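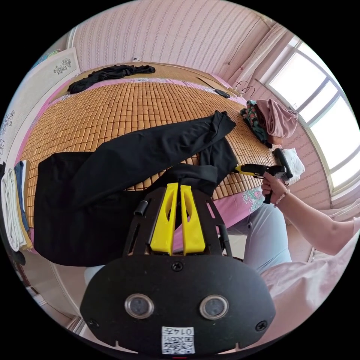 Two more grippers before anything else, one reader wrote in after the August issue, and why was the fingertip line so small? Fair. Numbers first then.

Equipment plan, next round. Stelska quoted us on 10 handheld grippers, Trikiser on the same. Trikiser is cheaper per unit but spare fingers are extra and we go through fingers. Stelska throws in 2 spare pairs per tool. Leaning Stelska, not signed.

Lead time 45 days from Stelska, so the order has to be in before the clothes-folding sessions start up again. If your site needs tools for bedrooms and laundry work, tell us now, not when the boxes are allready here.

Storage: nearly out. Drisiso wants the drives bought in one go, Pavlović would sooner lease. Both quotes in the shared folder, please read them before you vote, the lease one has a return clause on page 2 that bites.

Not in the budget yet: cases, batteries, shipping between homes. Send guesses. Rough is fine.

Also mounts. Screws back out, we keep paying for replacments one bag at a time. Bulk order this time, goes on the Stelska sheet.

Comments on the sheet by noon on the last day of the month. After that it goes in as is.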